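4. Folding soft trousers and other awkward laundry

8 min read
Print this article | E-mail this article

I had assumed, before we started, that shirts would be the trouble. Shirts have sleeves and collars and buttons, and every folding guide I own spends half its pages on them. But when Noémi Vörös and I went through the October diaries from the Jestthorpe households, the grumbling was nearly all about soft trousers: joggers, pyjama bottoms, anything with a stretchy waist and no crease to follow. People fold them last, or they don't fold them at all (one diary just says "drawer, shoved").

So this section is about those. We asked 18 people in Jestthorpe and Lultside to talk us through how they deal with a pair, from the heap to the drawer, and we tried all their ways ourselves on a plain table until we were thoroughly sick of the sight of fleece. The way most of them began was to take the waist in one hand and a hem in the other and pull the leg out long before doing anything else.

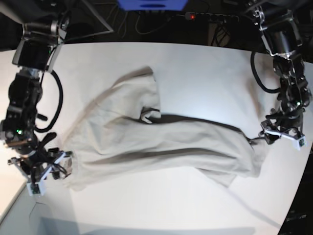

Why pull the leg out before folding?
It takes the slack out of the cloth, so the two legs can be laid one over the other without trapping a ruck in the middle.

I should say that the pull is a gentle one. Fuseini Dankwa, who did the Lultside visits, saw people give it a proper tug, and then the hem twists and you have to go back and turn it flat again. A soft waistband bunches up wherever you pinch it, too, and several people smoothed it with the side of the hand afterwards without seeming to notice they'd done it! I do the same, I now realise, and so does my mother.

After the pull, we found two camps. The first lays one leg on the other and folds from the hem up to the waist, then in half again. The second folds the waist down first, which feels quite wrong to me, but it does leave the thick end on the inside and the parcel sits better in a shallow drawer. We call these the Farkas fold and the Cusow fold, after the two old household manuals where we first met them, and we'll stick with those names in section 5.

The other thing that came up, over and over, was where to take hold when the cloth is simply a heap. With a shirt you hunt for the collar. With pale, soft stuff, the folds all look alike, and there's not much to hunt for. Most of our people didn't hunt. They pinched whatever ridge stood up highest, lifted, and let the weight sort out which way was down. 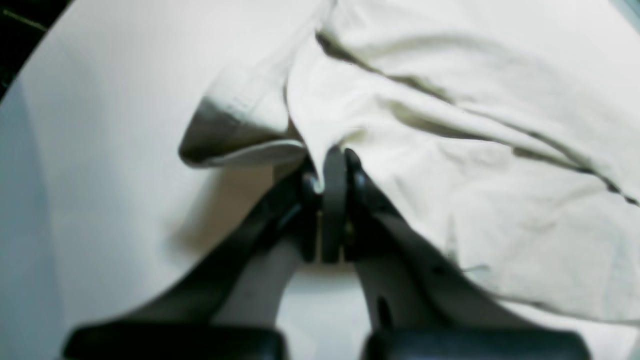

Figure 2. Cream cloth, crumpled on a white tabletop and held at a pinched fold.

I was sniffy about this at first, as it looked like guesswork. Having done it for around 8 loads in a row, I've come round. A ridge is easy to get hold of, and if you come up with a knee instead of a waist you've lost very little, you just walk your hands along the cloth till you reach an edge. Noémi still prefers to spread the heap out first and look for the hem. We haven't settled it, and the diaries don't settle it either.

Related items
Section 3: Sorting the heap
Section 5: The Farkas and Cusow folds compared
Fitted sheets: notes from Lultside
The Jestthorpe laundry diaries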